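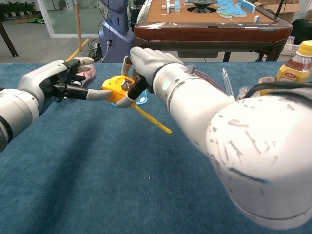

Why does the blade of a tape measure stay straight when you pull it out, and still roll up inside such a small case?

The blade is made from thin metal with a curve across it, like a very shallow gutter. The curve makes it stiff. When the blade is pulled back in, the curve is pressed flat, and a flat strip of thin metal bends easily.

You can test this with paper. Hold a long strip by one end and it hangs down. Now fold it a little along the middle, so that it looks like a valley, and hold it again. It reaches out much farther.

What is inside the case?

In most pocket tapes there is a spring, wound like the shell of a snail. When you pull the blade out, you wind the spring tighter. When you let go, the spring wants to relax, and it pulls the blade home. The yellow tape measure at the top of the page has its blade out only a short way, and on top of its yellow plastic housing is a small dark lock button. A lock holds the blade in place, so your hand is free to write down the number.

Why is the little hook loose?

Many children think the metal hook on the end of their tape is broken, because it wiggles. It is made so! The hook has its own thickness. When you push it against a wall, it slides in by this thickness. When you hang it over the edge of a board, it slides out by the same amount. Both times the zero is in the right place.

Try it at home

Corina Hubmann teaches a measuring lesson to children in Menov, and she begins with this task. Measure the same table 2 times, first with a tape and then with your hand spans. Ask a grown-up to do it also. The tape gives both of you nearly the same answer — the hands do not.

A good tape for children is 2 meters long, which is 2000 millimeters. If your desk is 612 millimeters wide, you can also say 61.2 centimeters.

Please let the blade go back slowly, with your fingers away from the edges. It can be sharp, and a fast hook can hurt.

Text: Asmaa Kettani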